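Breakfast place in Gundale that will seat a big group without a reservation?

Posted by Danai Tzavaras
October 15, 2023

My in-laws are coming through Gundale next month and have announced they want "a real diner breakfast," by which they mean eggs, a bottomless coffee and a server who calls them hon. There will be nine of us, two under the age of six. I've tried the Stilico on the Urkcombe road and was told they don't push tables together on weekends, for reasons the hostess would not go into. The other one everybody mentions is Michalski's, but their phone rings out and the menu online still has the spring asparagus omelet on it.

Does Michalski's take big parties? Is there a wait? And do they do pancakes all day or is there a cutoff? My father-in-law does not consider 8 a.m. a legitimate hour.

3 replies

Chinyere Chukwu
Stilico has good hash browns. Never been to the other one.

Ngozi Effiong
We eat at Michalski's most weekends, so I can help with some of this.

They don't take reservations for anybody, but there's a clipboard by the register and you can put your name down in person. Send one adult ahead at 9:30 and have the rest turn up half an hour later. The long table in the back room seats ten. Ask for it by name, "the long table," or you'll be split across two booths and spend the meal shouting about syrup.

Pancakes stop at 1. Eggs and toast go until they close at 2. The cutoff used to be 11 and they moved it in June after what I can only assume was a popular uprising. The short stack is three, the full stack is five, and your father-in-law should know that the full stack has ended conversations.

Skip the biscuits and gravy unless it's the first hour they're open. By noon the gravy could hold up a shelf. The corned beef hash is the thing to get. Coffee is refilled without asking – possibly without your consent.

The phone is useless. It lives in the kitchen and they can't hear it over the fan.

For the under-sixes, there's a kids' plate (one egg, one pancake, fruit that is mostly melon), and it comes out before the adult food if you ask.

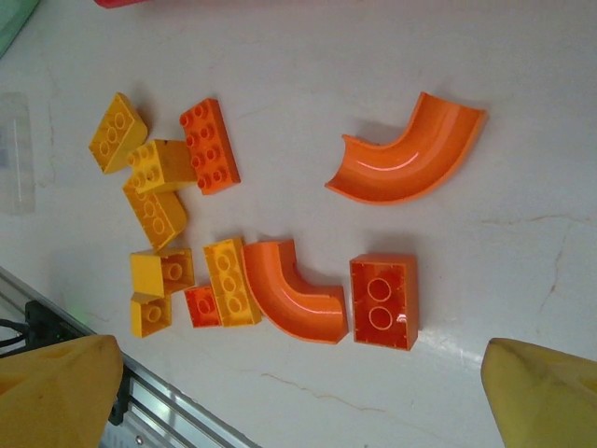
Yellow and orange bricks on a white tabletop.

Adesuwa Fashola
Agree with most of the above, except the gravy, which is fine. Some of us like it to have a point of view.

One addition: they put the tip on automatically for parties of eight or more, and it's in small print at the bottom of the check. My brother tipped twice and has been greeted like a senator ever since. Also park behind the hardware store, the front lot fills up with the church crowd and then you're stuck until they've finished their pie.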